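Learning to write again at 59

I signed up for the Friday evening calligraphy class because my handwriting had become unreadable. That was the whole reason. My wife brought home the flyer from the Rellberg library, and I said I would go twice and see. It is now March and I have missed one class since the fall, when the car was in the shop.

Brush calligraphy does nothing for your handwriting. My grocery lists look the same as ever. Isamu Fujimoto, who teaches the class, told me so on the first night when I explained why I had come. He said I could stay anyway.

There are six of us most weeks. The room is on the second floor and the radiator can't be turned down, so people show up in sweaters and are in shirtsleeves by 7:30. We start with the single horizontal stroke, and we did almost only that for the first month. You press, you travel, you stop and lift. Mine came out like a bone, fat at both ends and starved in the middle. Isamu would put a small red circle on the one he liked best out of a sheet of thirty or so, and some weeks there was no circle.

I was a surveyor for most of my working life, and I held a pencil the way you hold a pencil. With the brush you keep the shaft upright and move from the shoulder. It took me until Thanksgiving to stop resting my wrist on the table. Hnat Dmytriv, who sits to my left, picked it up in a week. He used to letter signs, so he had a head start, but he also practices every morning before work and I don't.

A few things about supplies, since two people have emailed to ask.

Ink: I use bottled. I own an ink stick and a stone and I like grinding it, but it takes me twenty minutes to get a decent black and then I have used up my practice time. Bottled ink is harder on brushes. Wash it out the same night, all the way up to the base of the hair, or it sets there and the brush splays.

Paper: buy the cheap practice kind first. I ordered a pack of 200 sheets from Wumetik and used nearly all of it by New Year's. The good paper drinks ink much faster and everything I had learned about speed was wrong on it. I went back to the cheap kind and have kept two good sheets for when I have something to put on them.

Brushes: goat hair is soft and holds a lot of ink. The stiffer hair springs back and is easier to steer. I started with a soft one because it was on sale, and I would not do that again. Most kits give you a mixed brush, which is fine for a year at least. Dry it tip down if you have any way of hanging it.

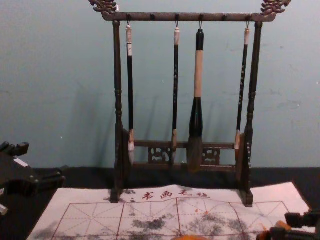
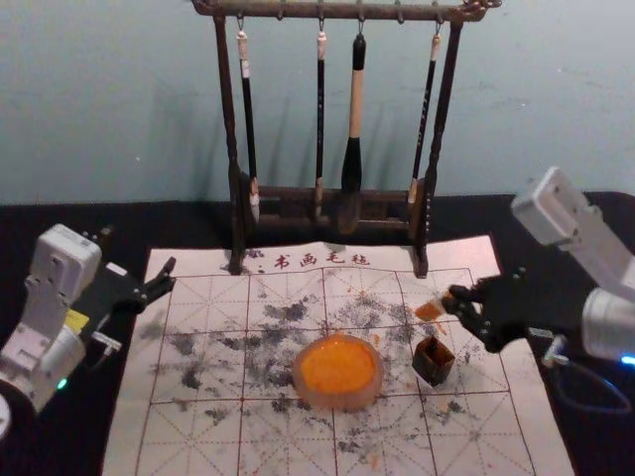
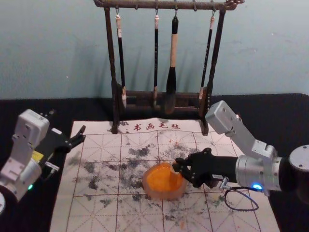 The rack, with four brushes hanging.

In January we moved on from strokes to whole characters. The first was the one for "eternal," which everyone starts with because it has eight different strokes packed into it. I have written it several hundred times. The last stroke, the long one that sweeps down to the right, is the one that gives me trouble. You have to slow down and press just before the end and then let the brush come off flat. I rush it every time. Isamu says I write like a man trying to catch a bus.

Cletus Pettigrew, who is the oldest in the class by some distance, has his own approach. He writes one sheet an evening. The rest of the time he looks at the model book and drinks tea. I thought this was laziness until I saw his sheet next to my ten. I tried it for two weeks and mostly got sleepy, so I have gone back to ten.

There was some talk of putting our work up in the hallway downstairs at the end of the term. I was against it and was outvoted. We each get to pick one character. Hnat is doing "river." I was going to do "mountain," which has only three strokes, but with three strokes there is no place to hide a bad one, and all of mine are leaning at the moment. I may end up with "eternal" after all – I have had the practice.

The class costs very little, and the library will lend you a brush and a felt for the first session if you want to try it before buying anything. Use the side door after six in the evening. If you are left-handed, you will probably be asked to try it with your right. One woman in our group did and says it was easier than she expected, having no old habits in that hand.

Next week is semi-cursive. I have looked ahead in the book and can't make out where one stroke stops and the next one starts.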